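Grosano pottery studio opens its glaze library to the neighbourhood

2 min read

Apr 30, 2020

The Grosano pottery studio has put its complete collection of glaze recipes on the internet, where anybody can read and print them free of charge. The collection has 563 recipes, and the oldest were written by hand in a notebook which the studio keeps since its first winter.

Araceli Vallejo, who is responsible for the kilns, began to type the notebook in November. She says the work was slower than she expected. "Many pages had no title, only a colour and a temperature," she explained. "For 98 of them I had to make a new test tile before I could be sure."

The recipes are sorted by colour and by clay body. Greens and reds for dinnerware have their own section, as these are the colours that members ask for the most. Recipes that are not suitable for food are marked clearly at the top of the page.

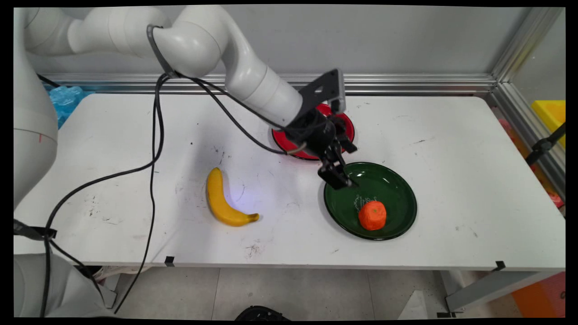 Evening classes at the studio are paused for the moment, but members can still order clay and collect it from the side door on Fallow Street. A bag of 16 kilograms is the smallest quantity. Fired pieces from the last kiln are kept on the shelves in the hall, with the name of the owner on each box.

Corrections to the recipes can be sent to the studio by email. Ms. Vallejo asks that people include the page number.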